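Part-time kitchen and front desk assistant – Tilville Community Lunch Club

The lunch club in Tilville is looking for an assistant to start in August. We serve hot meals to older residents and run a small delivery round to homes in Broltden. Last year 564 people ate with us at least once.

The job is 20 hours a week, mornings only. You would report to Lucimara Bezerra, who manages the kitchen.

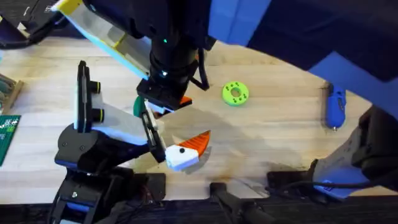 What you will do

Help prepare vegetables and set out trays. Answer the phone and write down orders before 10 a.m. Pack the Broltden meals and check names against the driver's list. Wash up and put away after service.

What we ask for

You need to be able to lift a full crate and stay on your feet for most of a shift. Kitchen experience is useful but we will train the right person. A food handler's card is required within your first month – we pay the fee.

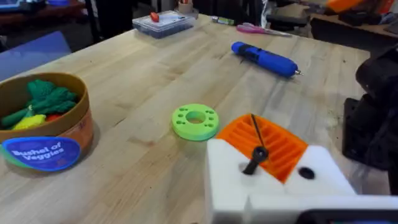 Pay and hours

Pay is $1,226 a month before tax. Shifts run from 7:30 to 11:30 a.m. Lunch is free on days you work. There is also a yearly shoe allowance of $180.

How to apply

Send a short letter and the names of two references to Nele Teuber at the club office.

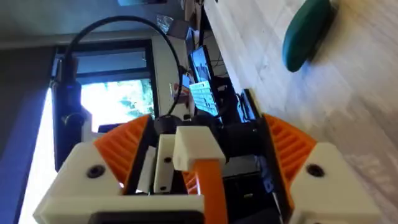 Applicants we want to meet will be invited for a talk and a one-hour trial in the kitchen. The trial is paid. If you can't make mornings for an interview, say so in your letter and we will find another time.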